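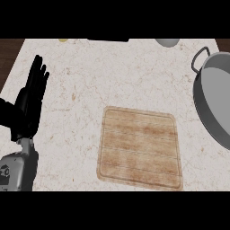 Most of the questions we get at Fankhauser Worktops come from people who have just been quoted for marble and want to know if the sales talk holds up. Some of it does. We fit marble, granite and wood in kitchens across Jorkton, and we'd sooner lose a sale than come back in March to argue over a stain. Look at the pale top with the fine tan veins and the little rust-brown flecks: plenty of buyers love that, and plenty ask us to get the flecks out. We can't.

Is marble heatproof?

So the brochures say. The stone itself will put up with a hot dish, but a sudden change of heat can crack it near a joint or a sink cut-out. Use a trivet.

Does sealing stop stains?

No. Sealer slows things down and gives you time to find a cloth. It does nothing at all against lemon juice or vinegar, which eat the polish and leave a dull patch. Anyone selling you a "lifetime" seal should be asked whose lifetime.

I've seen a Disov sealer at three times the price. Is it better?

We tried it on offcuts next to our usual one and left red wine on both for 30 minutes. We couldn't tell the two apart. You may have better luck.

Are brown marks in the stone a fault?

Usually they are minerals and were there before the slab was cut. Rust from a wet tin looks much the same, so take photos on the day of fitting. It saves a row later.

Can I choose my own slab?

Yes, and you should. A hand-sized sample tells you very little. Our yard at Flosonness is open from 8 am, and you can mark where you want the cuts to fall.

What does repolishing cost?

Ours starts at £400 for a straight run. Be wary of home kits. We have been called out after several of them and the bill went up each time.

Does marble add value to a house?

We've never seen decent proof of it. If you are spending an extra £1000 in the hope of getting it back when you sell, we would keep the money.

How do I clean it day to day?

Warm water, a drop of washing-up liquid, a soft cloth. Special stone sprays are mostly scent.

Do you give quotes by phone?

Only rough ones, and don't hold us to them. Send a sketch with sizes in millimetres and we'll price it properly.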